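4.2 Setting the Table: Furniture and Props

Anyone who has furnished a playroom knows that the catalog is the enemy. Our first plan for the Plelard study called for a miniature grocery store with an awning, a counter and a till, and we got as far as pricing the awning. What the room ended up with was a white table against a white wall and a mesh shelf unit pushed to the back of it. The awning money went on printing.

The sparse setup had a purpose. In the earlier Zetel sessions, the play corner had been decorated with such devotion that children spent much of their time on the decorations. We coded a great deal of behavior directed at a paper sunflower. For the present study we wanted the basket and what went into it to be the most interesting things within reach, and the surest way to arrange that was to put very little else within reach.

The basket is a light plastic one with a handle, of the kind sold for sandboxes and small shopping errands. Its walls are perforated, so a child can check on the contents from the side, and many did so with some suspicion. The food pieces came from a mixed set bought through Prultura, whose labeling we learned not to rely on. Figure 4 shows the basket with two pieces in it, in its place in front of the shelf.

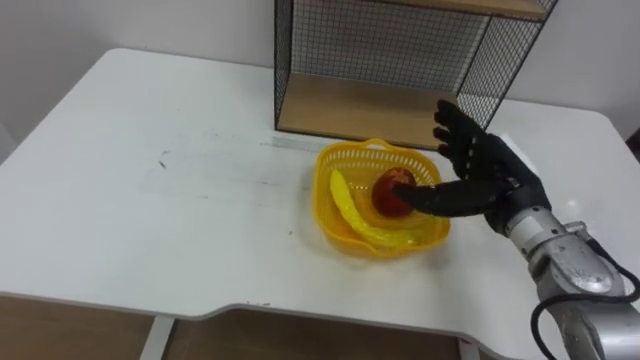
Figure 4. Play basket holding a banana and a round red fruit.

The red fruit deserves a paragraph, having taken up most of a meeting. Boutros, commenting on an early draft, objected that we had coded it as an apple throughout, that a fair number of children would call it a pomegranate, and that at least one would call it a tomato and be prepared to defend the position. The comment went on to ask whether a study of how children name and sort food should really begin by settling the matter on their behalf. We conceded the point and recoded. In all tables the piece is now "red fruit," and whatever the child called it is entered in a separate column. The tomato faction is represented there.

The banana gave no trouble of this kind. It gave a different one, in that its length makes it the first thing children reach for and the last thing they can fit neatly beside anything else. Much of what we report in Section 5 as "rearranging" is, in plain terms, people negotiating with a banana. We considered a shorter one and decided against it, as the negotiating proved more informative than the naming.

Each session began with the basket at the center of the table. Children could take pieces out, put them back, or move them to the lower shelf, whose wooden board sits directly on the tabletop and so asks for no lifting. We gave no instruction to tidy up at the end. Those who did so anyway are treated separately in Section 5.3, along with their parents' expressions of surprise.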